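Folding small mailer boxes – flaps won't stay down
Packing and Shipping > Boxes and Materials

kofler_paper
Joined in December
I sell notebooks and small prints and I just switched from padded envelopes to small brown corrugated boxes, the kind that ship flat and fold up without glue. I ordered a pack of 100 from Jinley to try them. The first few went together fine. After that I started getting ones where the side flaps spring back up as soon as I let go, and by the time I have the lid down one of them has worked its way out of the slot.

Am I doing the steps in the wrong order? There were no instructions in the pack. I don't want to tape every box if I can avoid it.

tallgrass
Order matters. Sides up first, then the front panel over, then the lid. If you fold the front before the sides are standing, the small flaps have nowhere to go and they push back at you.

Also crease everything before you try to assemble. Fold each score line all the way over flat, press it with the side of your hand, let it come back. Then build the box.

pdx_mailroom
Agree on the order, don't agree on creasing everything. If you fold every line flat you weaken the corners and the box goes soft. I crease the two long lines and leave the little flaps alone. I've done it both ways on a run of 400 and the ones I creased all over came back with more crushed corners.

tallgrass
What weight of board was that? On thin board I'd believe it. I haven't had it happen on the normal stuff.

pdx_mailroom
Normal single wall. Same as everybody uses.

kofler_paper
Thanks both. I tried sides first this morning and it's better but not fixed. I'd say one in five still pops open on the left. The slot on that side looks a little narrow to me, like the die didn't cut all the way through. Can that happen?

Fabian Lüthi
Yes, it happens. Look at the slot from the inside before you fold. If there is still a bit of paper across it, run a dull table knife through. It takes a second and you only need to do it on the bad ones.

The other thing is where the boxes have been stored. Mine came from Vosora and sat in a damp basement for a few weeks. The board got limp and the tabs would bend instead of going in. I moved the stack upstairs and left it there 2 days, and after that they folded the way they should.

rjh_crafts
I gave up on tuck boxes for this reason. Plain flap boxes and a strip of paper tape. I can close one faster than you can find the slot.

pdx_mailroom
Sure, but then you're buying tape, and the customer needs a knife to get in. For notebooks I'd stay with the tuck style.

rjh_crafts
Tape costs next to nothing per box. Damage from a lid that opens in transit costs more.

tallgrass
You can also put one short piece of tape on the lid of a tuck box and have both. I do that for anything going overseas.

marlow_57
Something that helped me is to hold both sides at once. Most people stand the box up with one hand and chase the flaps with the other, and the side you aren't holding opens again. Keep it flat on the table, one hand on the left to steady it, and bring the right side in. I don't lift it until the last tab is in.

A smooth table helps too. I used to do it on a cutting mat and the board dragged on it. Partly folded small boxes on a white table, and one open box from close up: 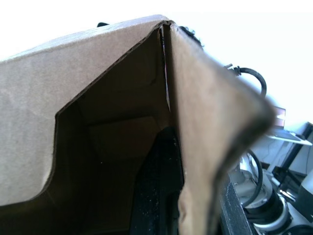
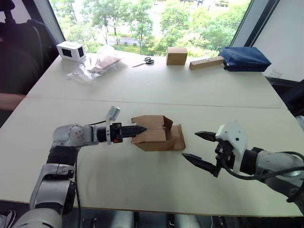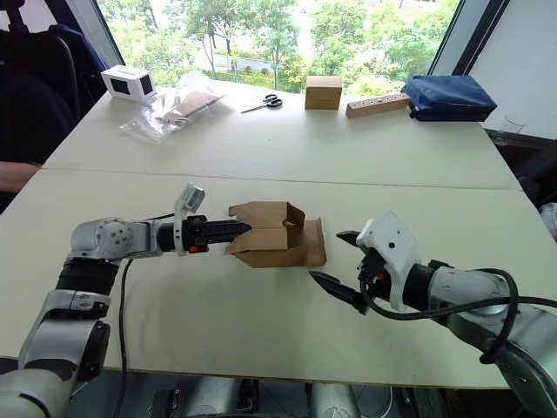 The other half of it is not rushing the last panel. I push the tabs in most of the way, check that both are started, and then press them home together. If you seat one fully before the other is started, the panel goes in crooked and the second tab has to bend to reach its slot. That could be your one in five.

kofler_paper
I have been seating the left one first every time. Will try starting both.

pdx_mailroom
Good point about starting both tabs. I do that without thinking about it. I still wouldn't crease the small flaps.

tallgrass
And I still would. Try five each way, kofler, and see which you like.

kofler_paper
OK, did a batch after dinner. Starting both tabs together fixed nearly all of them. Two had paper left in the slot like Fabian said and the knife took care of it. I creased half and left half, and I can't tell the difference yet.

Next question is what to put inside so the notebooks don't slide. Rolumbridge has a shredded kraft that looks okay but I'd like something less messy.

Fabian Lüthi
One sheet of plain packing paper, folded in thirds, on top of the notebook. Shredded paper gets everywhere and people complain about it.

rjh_crafts
Seconding the packing paper. Buy it on the roll if you have the space for it.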